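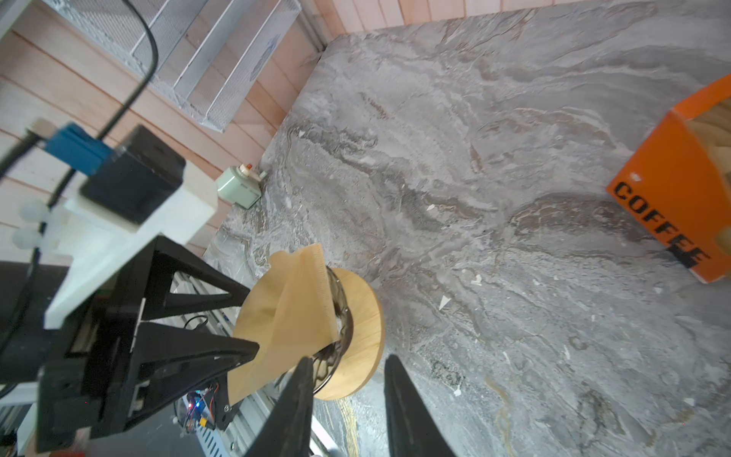 The Fotano pair at the coffee filter, Jurkus open day, February

Fotano two-arm bench kit: a visitor's review

I had been meaning to get along to one of the Jurkus open days for a long time, and kept finding a reason to stay at home instead (it was usually raining, and it was raining this time too). What got me out of the door was a line on their website saying the Fotano would be running all afternoon and that anybody who asked would be given a turn at it. I have read a fair bit about these small desktop robots and I have watched far more videos of them than is sensible, but I had never stood next to one, let alone had my hands on the controls. So off I went on the bus with a flask and a notebook, and I came home with a good deal to say.

For anyone who hasn't come across it, the Fotano is a kit for people who want a pair of robot arms on a bench at home, in a school or in a small workshop. You buy the arms singly at £298 each and bolt them side by side to a metal base. A second pair of arms, without motors doing the heavy work, sits in front of you, and whatever you do with those the real ones copy. You can also record what you've done and use the recordings to teach the machine to have a go by itself, and that is where most owners seem to end up. I should say that I paid my own bus fare and wasn't lent or given anything, apart from a slice of lemon cake that the whole room was offered.

Jurkus have the upstairs of the old Pretorius building, above the carpet place. There is a lift but it's slow, so take the stairs if you can manage them. The room is long and light, with the smaller machines along the window side and a big table of leaflets that I'm afraid I took rather too many of. The Fotano was at the far end by the radiator and had easily the biggest crowd, and I did my share of waiting. I didn't mind a bit. Watching other people have their turn taught me more than the leaflet did.

The job they had set was to do with making coffee. No hot water was involved, I'm glad to say, only the handling: open out a paper filter, get it to sit in the dripper, tidy up. It sounds such a small thing. I do it every morning half asleep with the radio on, and I have never once thought about how many little corrections my fingers make along the way. A paper filter is a miserable object for a machine. It weighs next to nothing, it wants to spring shut, and if you hold it hard enough to be sure of it you squash the very shape you were after. Whoever picked the task knew what they were doing, and I think it was a braver choice than the wooden blocks you usually see stacked at these things. 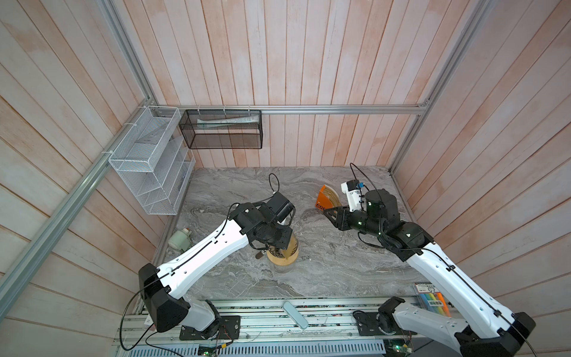 Hilary Moxon
Contributor, home workshop and hobby reviews

Let me start with the build, as that was what struck me first. The arms are white and black, with the joints in black and long pale links between them, and they look much more like a proper tool than I was expecting. I had braced myself for something toy-like. Close to, you can see the cables looping over the links and the bare circuit boards down at the base, with their little lights, and I rather liked that. Nothing is hidden away, and if you are the sort of person who wants to know which wire goes where, you can follow it with your eyes from one end to the other. If you have small children or an inquisitive cat you may feel differently, and I would want some kind of cover over the boards before I let my grandson near it. I put this to the people from Jurkus and they agreed with me quite cheerfully and said a cover was on their list too.

The grippers are the part I would have liked to take home in my coat pocket. Each has a pair of tapering black fingers, and they can be moved far more gently than their looks suggest. I watched a lad of school age nudge the edge of a filter open with one fingertip, stop, think about it, and nudge it again, and the arm followed him so closely that the whole queue went quiet. Then he got too bold and crumpled it, and we all groaned together! There was a stack of filters to hand and no harm done.

My own turn was 20 minutes, and it felt like five. You sit on a stool, take hold of the two leader arms, and for the first little while you are hopeless. I was, anyway. My left hand behaved but my right kept wandering off, and I discovered that I look at my own hands far more than I need to. The trick, which the patient young woman beside me had to tell me more than once, is to watch the grippers and forget about your fingers altogether. As soon as I did that, something clicked and I began to enjoy myself enormously. I got hold of a filter, lost it, got hold of it again, and finally had it leaning in the dripper at an angle that I wouldn't have drunk from but was extremely proud of.

A word about the setup, because it does make a difference and the Fotano leaflet skips over it. Jurkus had theirs in a sort of pen made of metal rails, with pale planked walls behind and a marble-patterned top to work on, and a mesh rack on one side. I asked whether all that came with the kit and it doesn't. You get the arms, the leader arms are a separate purchase, and the rest is up to you. The rails give the whole thing a firmness that I doubt you would get by clamping the arms to a kitchen table, and the walls give the cameras a steady background. If you're budgeting, please budget for this as well. I came away thinking that the surroundings would take me longer to put together than the robots.

I'd also think hard about the pattern on the table top. The marble is very handsome, all swirls, but I found it tricky to judge on the screen how far a fingertip was from the surface, and small bits of white paper were hard to pick out among the pale veins. Plain would suit my eyes better. The man who had his go after mine said he hadn't noticed it at all, so perhaps it's just me and my varifocals.

After the hands-on session they let the machine try by itself, working from recordings they had made beforehand. I will be truthful and say this was a mixed affair. The first attempt went sweetly, with one arm steadying and the other easing the paper in, and there was a round of applause. On the second go it reached very confidently for a spot where there was no filter, closed on thin air, and carried the nothing over to the dripper with great care. I laughed until I had to sit down. The Jurkus people took it in good part and explained that somebody had shifted things about between runs, and that it hadn't been shown enough examples of that arrangement. They were open about how much patience the teaching takes, and I would rather hear that from the people running the demonstration than find it out in my own spare room.

Noise: better than I feared. There's a whirring as the joints move, a bit like a printer thinking about starting, and in a room full of chattering people you lose it completely. I should imagine you'd notice it in a quiet flat of an evening. Nothing grated or clunked while I was there.

Speed: slow. Slower than you, slower than me before breakfast. I don't count it as a fault in something meant for learning on, but if a person in your household is hoping for a butler, have a gentle word first.

Instructions: I was allowed to leaf through the printed booklet and it is decent, with large clear diagrams and a sensible order to things. The section on calibrating the joints is muddled, and somebody in the queue who owns a set told me she'd given up on it and followed another owner's notes. The page on spare parts was good, and I was pleased to see that fingers can be bought by themselves, as I suspect they take the most punishment.

I did have a quick look at the Lesau while I was there, it being the other one people ask about. It is a single arm, neater, with its cables tucked away inside, and it was sorting buttons by the window. Lovely to look at, and I dare say easier to live with on a small desk. But I kept drifting back to the Fotano. Having both hands to play with changes what you can try, and so many ordinary jobs (lids, bags, anything floppy) need one hand to hold while the other does the work.

Would I buy it? I've gone back and forth ever since. Two arms at that price is a serious sum for a hobby, and then come the leader arms, the rails and a computer that can keep up. For a school or a club sharing the cost I would say yes straight away, and I'd love to see a class let loose on it. For myself I may wait, and save, and go back in the meantime to have another 20 minutes on the stool.

Good points: sturdy, gentle grippers, leader arms that feel natural very quickly, parts you can get at and replace.

Less good: bare boards at the base, muddled calibration pages, no frame or work surface included, plenty of teaching needed before it manages by itself.

If you're going to an open day yourself, get there early and put your name down for a turn before you look at anything else. The sheet was full by the time I'd finished my cake. There is street parking behind the Pretorius building, and the bus stops at the corner. Tea is by donation, and they'd run out of milk by three.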